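网络电台节目存档断断续续，怎样把一个小型音乐台搬到新服务上？

Flamov电台互助区 > 自办电台 > 技术与版权

发帖：松针茶
2023年1月24日

我和一个朋友办了一个很小的网络电台，主要放老式合成器音乐、地方独立乐队的小样，冬天会加一档民谣节目。办到现在已经七年，一直用的是Iyer的托管套餐，自动播放加每周两次直播。上个月Iyer发邮件说老套餐要停，要么升级到新套餐，要么自己把文件导走。新套餐的价格对我们来说太高了，听众平时也就那么一点，没有广告收入。

现在的情况是这样：

曲库里有2000首左右的单曲，大部分是MP3，码率不统一，早期的有些只有128k，后来的基本是320k。还有571期节目录音，每期一小时，也都是MP3。

我想搬到Fimden，因为有几个做实验音乐的台在用，听下来音质可以，断线也少。但是有几个地方没弄明白：

一、Iyer后台导出来的压缩包里，文件名全变成了一串编号，原来的歌名和乐队名只在后台的播放列表里看得到。我试着导出播放列表，得到一个CSV，打开后中文全是乱码，拉脱维亚语的名字也坏了一部分。我们有一档节目专门放波罗的海那边的东西，主持人是Ojārs Mockus，他的名字在表里变成了几个问号。

二、老节目里的音量忽大忽小。早期是我在家里录的，后来换了调音台，两段接在一起播，听众要不停调音量。要不要趁搬家一次处理掉？还是交给新服务器播放的时候再压？

三、版权。独立乐队的小样当年都是乐队自己发邮件给我们的，邮件里写的是“可以在你们台播放”。搬到别的服务商那里，算不算还在原来的许可范围内？点播存档又算不算“播放”？

四、收听地址会变。有些听众用的是老式网络收音机，地址是手动输进去的，不知道怎么通知他们。

Iyer给的期限是月底，时间不太多。白天要上班，只能晚上弄。有搬过的朋友麻烦说说顺序，先做什么后做什么。

补充：电脑是Windows的，朋友那台是Linux，命令行我能照着敲，自己写不来。

夜班推子

我前年从Iyer搬走，用的办法不一定最好，但没丢东西。按你的几个问题说。

先说文件名。压缩包里的文件改成编号没关系，只要当初上传的时候MP3里写了ID3标签，标签还在。你随便挑几个文件，用播放器打开看看有没有歌名和艺人。有的话，用Mp3tag或者类似的标签软件批量把标签转成文件名就行，格式设成“艺人 - 歌名”，跑一遍很快。我当时的文件里大约一成没有标签，都是早年从CD转的，只能对着播放列表手工补。

CSV乱码多半是编码问题。不要直接双击用Excel打开，Excel在中文Windows上经常按GBK去读，而导出的文件一般是UTF-8。正确的做法是新建一个空表，在“数据”里选“从文本/CSV导入”，编码选65001（UTF-8）。如果这样打开以后中文正常，拉脱维亚语的字母应该也正常，像ā、š、ņ这些都在UTF-8里。

要注意一点，如果你已经用Excel打开过并且点了保存，那个文件可能就真的坏了，问号是救不回来的，重新从后台导一份。导出来的原始文件先复制一份放着，别动它。

CSV里应该有一列是编号，和压缩包里的文件名对得上。没有标签的文件就靠这一列去查。量大的话让你朋友在Linux上写个小脚本，读表改名，几行的事情。

音量的问题，我建议处理，但是不要改原始文件。原始文件原样存一份到移动硬盘，另外做一份播放用的副本。响度统一用ffmpeg的loudnorm，目标值我设的是-16 LUFS，真峰值-1.5。有人说音乐台应该设-14，我觉得听感差别不大，关键是整个曲库统一。节目录音和单曲分开处理，录音里有人说话的部分，动态和音乐不一样，我是单独试了几期才定下来的。

另外，MP3再转一遍MP3会有损失，128k的那些转完会更差。如果只想调音量，可以用mp3gain这一类不重新编码的工具，它只改增益，每一档1.5dB，不够精细，但对低码率的文件更合适。我自己的做法是320k的用loudnorm，128k的用mp3gain。

服务器端的压缩也可以开，但只开很轻的一层，防止直播的时候话筒突然过大。指望它把所有节目拉平，出来的声音会一喘一喘的，安静的合成器铺底尤其明显。

顺序上我是这么走的：

第一晚，导出全部文件和全部播放列表，核对文件数量。压缩包是分卷的，我有一卷下载到一半断了，文件大小看着差不多，解压时才报错。
第二晚和第三晚，补标签，改名。
接着统一音量，让电脑通宵跑。
在新服务上开好账号，先传一小部分，听一天，看有没有断。
没有问题再传剩下的。
新旧两边同时播一段时间，然后停旧的。

时间不够的话，月底前只需要完成第一步，其余的以后慢慢弄都可以。老地址停了就停了，文件在手里最要紧。

北窗唱片柜

版权和收听地址我补充一下，技术上楼上讲得比我清楚。

我不是律师，只说我们台的经验。乐队写“可以在你们台播放”，你们台还是那个台，只是换了服务器，一般的独立乐队不会有意见。但是点播存档和直播在很多地方是分开的两种使用方式，邮件里没有写到存档，最好重新问一次。我们当时写了一封很短的邮件，大意是：本台将更换托管服务，节目仍以原来的方式播出，另外希望把往期节目放在网站上供收听，不提供下载，请回复是否同意。收到同意的就放，没有回音的先不放，节目单保留，音频暂时不公开。

回信的比例比想象中高，有几支乐队已经散了，原来的成员还是回了信，还顺便寄来了音质更好的版本。有一支明确说不想再公开早期的小样，我们就把那一首从存档里剪掉了，节目其他部分照留。所以建议你们在处理录音的时候，把每期的曲目时间点也记下来，以后要剪某一首的时候好找。

如果曲库里有商业发行的唱片，那就是另外一回事了，要看你们所在地的集体管理组织怎么收费，有没有小型非营利电台的档次。有的托管商会把这部分费用包在套餐里，你原来在Iyer可能就是包着的，到了Fimden要自己确认条款。这一点别跳过，套餐价格便宜有时候就是没有包这一块。

收听地址，如果你们有自己的域名，就不要再把服务商给的地址发出去。在域名下面做一个固定的地址，比如radio开头的子域名，指向实际的流。以后再换服务商，改指向就可以，听众不用动。这次是躲不过去的，只能通知。我们的办法是：

在旧的流里每小时插一段十几秒的口播，把新地址念两遍，语速放慢。
网站首页和节目单页都放文字地址。
直播主持人开头和结尾各提一次。

老式网络收音机有一个要留意的地方，很多机器不支持https，只认http，有的还不认AAC，只认MP3。新地址最好保留一个http的MP3流，128k就够，另外再开一个高码率的给电脑和手机听。我们台搬家的时候忘了这件事，有几位老听众写信说收音机没声音了，查了好几天才知道是加密连接的缘故。

也有些机器的电台列表是从目录网站更新的，你们如果登记过目录，要去目录那边改地址，改完要等一阵才生效。

阿丘同学

Fimden我用过一阵，还行。上传的时候一次别传太多，网页会卡死，用FTP传。

我后来换到Inano了，主要是直播的时候能看到实时的听众数，界面也简单一点。存储空间比Fimden小，你们存档那么多可能放不下，可以把往期节目放别处。

音量那个我没有弄过，听众也没说什么。

松针茶

谢谢各位。CSV按“从文本导入”的办法打开了，中文正常，Ojārs的名字也对了。之前那份果然是我保存过的，重新导了一份。

标签抽查了一些，单曲大部分都有，节目录音几乎都没有，只能按日期对播放列表。压缩包一共9个分卷，已经下完，今晚开始解压核对。

域名我们有，之前一直没想到可以做子域名。http的流我去问Fimden客服能不能保留。给乐队的邮件朋友在写，口播等新地址定下来再录。Inano的空间我看了一下，确实不够放存档，先不考虑。 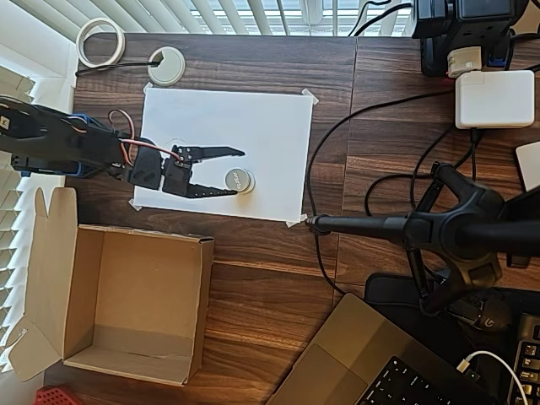 纸面上的小圆罐与黑色双指夹爪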